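Flundundale Football Club
Minutes of the kit and equipment meeting

Held on 1st July in the upstairs room of the clubhouse
Present: Tsegereda Ejigu (chair), Kamil Vaněk (minutes), Nghĩa Đoàn, Ilham Tazi
Apologies: Abdelghani Metwally, who sent his comments in writing

1. Minutes of the previous meeting

The minutes were read and accepted with one correction. Under the item on training bibs, the word "yellow" must be changed to "orange". Kamil will correct the file.

2. Supplier for the coming season

Tsegereda reminded the meeting that the agreement with Miser finishes at the end of August and that the club must say before then if it wants to continue. Two offers are on the table. One is from Miser, for two more seasons on the same conditions. The other is from Zerouali, for three seasons.

Nghĩa presented the comparison. The Zerouali offer for the full package (home shirts, away shirts, shorts and socks for all the senior and youth teams) is 2764 in total for the first season, including the printing of numbers. The Miser offer is lower at the first look, but the printing is charged separately and the socks are not in the package. When these are added, Miser becomes more expensive by 200.

Ilham asked if the price of Zerouali is fixed for the three seasons. Nghĩa answered that it is fixed for the first two, and in the third season it can be increased once, with 90 days of notice. She asked that this sentence be put in the contract itself and not only in the e-mail. Agreed.

Ilham also said that the women's team received shirts in men's sizes last season and many players had to roll up the sleeves. She does not want to sign with any supplier who cannot deliver the women's cut in the same delivery as the men's. Nghĩa confirmed that Zerouali offers both cuts in every size from youth to adult. Samples of the women's cut were passed around the table. The material was found lighter than the present one, but the collar was considered a little tight. Nghĩa will ask if the collar can be changed to a v-neck without cost.

Decision: the meeting recommends Zerouali, on condition that the price sentence and the two cuts are written in the contract. Three in favor, Kamil abstained.

Kamil asked to have it noted that he abstained only for the reason that he did not see the samples before the meeting.

3. Home shirt

The home shirt stays green with white sleeves. Nghĩa had brought a version with thin white stripes on the front, but the meeting preferred the plain one. The badge will be embroidered on the senior shirts and printed on the youth shirts.

The old badge still has the bridge with two arches, and on the letter paper it has three. Tsegereda said that three is correct. Kamil will send the right drawing to the supplier.

4. Away shirt

Three proposals were discussed: dark red, light gray, and sand with a green band.

Dark red was refused because two clubs in our division, one of them Zundavcombe, play at home in red, and we would need a third shirt for those matches. Light gray was liked by Ilham, but Tsegereda remembered that in the gray shirts of some years ago the players could not find each other in the fog. The sand shirt with the green band was supported by everybody present.

It was discussed whether the green band should be on the chest or across the shoulder. The chest is cheaper. The shoulder looks better, in the opinion of Nghĩa, but the band meets the number on the back and the referee may have a problem to read it. Decision: chest.

5. Numbers and names

Numbers on the back and on the shorts. No names of players on the back, as before, so that the shirts can be used again by other players.

Ilham asked for larger numbers on the youth shirts, because parents and referees complained. Nghĩa will check what the league rules allow and inform the coaches.

6. Sale of shirts to supporters

The club wants to order 30 extra home shirts for sale at the first home match. Tsegereda proposed that supporters can order in advance with a paper form at the bar or by e-mail, so that the club does not stay with the wrong sizes. Ilham proposed a lower price for children. Both proposals were accepted. The prices will be decided when the final invoice is known.

There was a short discussion about selling the old Miser shirts. Those in good condition will be offered first to the youth players and then put on the table at the summer tournament. The torn ones will go to the groundskeeper as cloths. 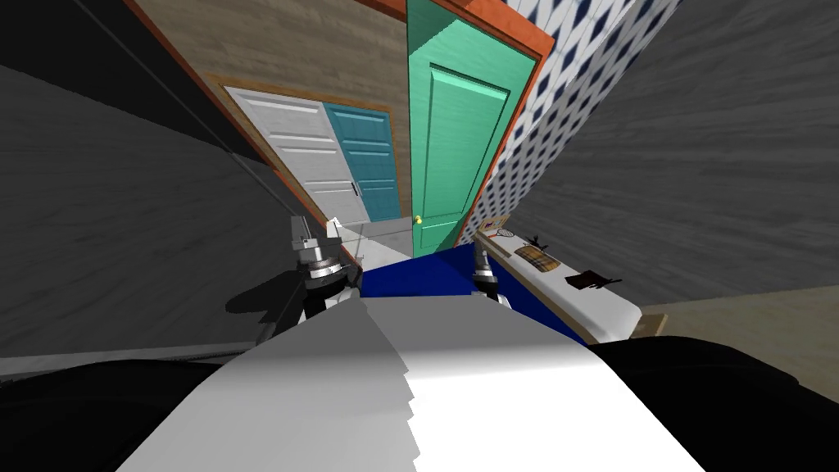
Abdelghani Metwally wrote that he agrees with the change of supplier, but he finds three seasons too long for a first contract, and he would prefer two seasons with the possibility of a third. He also asked that the goalkeepers be consulted about the color of their shirts, as last time they received the same green as the field players and had to play in training tops.

The meeting found both remarks useful. Nghĩa will ask Zerouali for the contract of two seasons plus one. If they refuse, the offer comes back to this group before anybody signs. The goalkeepers may choose between black and bright blue and will tell their choice to Ilham.

7. Kit room

The lock of the kit room is still difficult to open. Kamil has a second key and will give it to the coach of the women's team. The shelf on the left side is now for the youth teams only, and the bags must be marked with the name of the team. Coaches are asked again to return the wet kit in the basket and not in the bags.

8. Other business

Tsegereda thanked Nghĩa for the work with the two offers.

Ilham asked if the new shirts can be shown to the members before the season. It was agreed to do it at the summer tournament, between the youth final and the senior match, if the delivery is on time.

9. Next meeting

In August, same room. Kamil will send the date by e-mail when the answer from Zerouali has come.

Minutes written by Kamil Vaněk, read and approved by Tsegereda Ejigu

Recent items
Summer tournament: how to register a team
Training times for the youth teams
Minutes of the pitch and grounds meeting
Change of parking for the away match at Zundavcombe
Order form for supporters' shirts

Contact the club | © Flundundale Football Club | Back to top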